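Two-arm teleoperation: gripper lags on release and demos are noisy, what should I change?

Asked by jirkau_bench, May 2, 2022
Tags: teleoperation, demonstrations, bimanual, grippers

We are collecting demonstrations on a two-arm cell for a shop-counter packing task. The operator drives both arms from a leader pair (Polat handles, joint-to-joint mapping, no force feedback). Each episode is a pick of one item from a shelf, tray or basket and a place into a container. Items vary: small bottles, boxes, chocolate bars, wrapped bakery goods.

Joint tracking is fine. The problem is the gripper channel. On a hard item the follower closes, stalls on the object and holds, but the handle trigger carries on to its end stop. When the operator starts to let go, nothing happens for the first part of the trigger travel, then the fingers open all at once. Operators have learned to "pre-release" and now half of the episodes contain a small open-close twitch above the container.
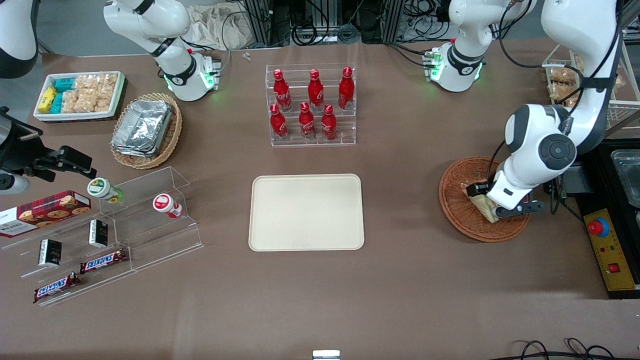
With soft wrapped items it is worse, as there is no clean stall and the commanded width and measured width drift apart slowly. I log both, together with joint positions. The policy is trained on commanded width at present. After 800 episodes it reproduces the twitch faithfully, and sometimes twitches on the approach as well.

Questions:

Should I record commanded or measured width as the action?
Is there a standard way to remove the dead travel without adding force feedback?
Do I have to throw the existing episodes away?

The follower controller is a Maris with stock firmware. The gripper loop is position mode with a current limit.

Answer 1 (accepted)
Rattana Intarasuk

Keep commanded width as the action. If you train on measured width, the policy learns to command exactly the width of the object, the position error goes to zero and so does the grip force. It will look all right on the hard bottles because of finger friction and then drop the wrapped items. The gap between commanded and measured width is your grip force. Put measured width in the observation, where it is useful.

The dead travel comes from letting the command run far past contact. Clamp it. When the current reaches the limit, or measured width stops changing for a few control ticks, latch the measured width and do not let the command go more than a fixed offset below it. We use 6 mm on padded fingers. Then log the clamped command, not the raw trigger.

Clamping alone does not fix the handle, since the trigger is still at its end stop. You also need to re-reference on release. Once the latch is set, the first opening movement of the trigger should start from the clamped value and be scaled so that it meets the normal mapping again at fully open. Operators stop pre-releasing quite soon after this, but tell them it has changed or they will fling things.

For soft items do not use stall detection. Use current only, with a low-pass filter, and a lower limit.

Existing episodes: you can apply the clamp offline if you logged current. If you logged only the two widths, take the latch from the point where measured width flattens and check a sample by eye. The twitches are harder. Find any open-close pair shorter than a threshold while the arm is over the container and before the final opening, and hold the command constant across it. If the item moved in the fingers during the twitch, discard the episode, as the images will no longer agree with the edited action.

Answer 2
Hamish Hapeta

Agree with the above on commanded width. Two things to check before you touch the code.

First, timestamps. If the trigger goes over a different bus from the joints it may be arriving late, and some of your "dead travel" is then plain latency. Plot trigger against commanded width for an empty gripper, opening and closing. With nothing between the fingers you should see one line. If you see a loop, it is delay or backlash and the clamp will not help.

Second, the spring in the handle. On the Polat ones I have used, a stiffer return spring gave the operator a better sense of how far in they were. Cheap to try. We changed ours in August and kept it.

I would not bother repairing the old data. Record a fresh batch with the new mapping and weight it higher.

Answer 3
havamico_user

had same thing on the Havamico setup, turned the current limit down and it mostly went away. didn't look into why

Comments on Answer 1

jirkau_bench: Current was logged, at 8 Hz only. Is that enough for the offline clamp?

Rattana Intarasuk: For finding the hold, yes. For the moment of contact, no. Use measured width for the onset and current to confirm it.

jirkau_bench: Thanks. The empty-gripper plot from Answer 2 shows a small loop, so I will sort out the timestamps first.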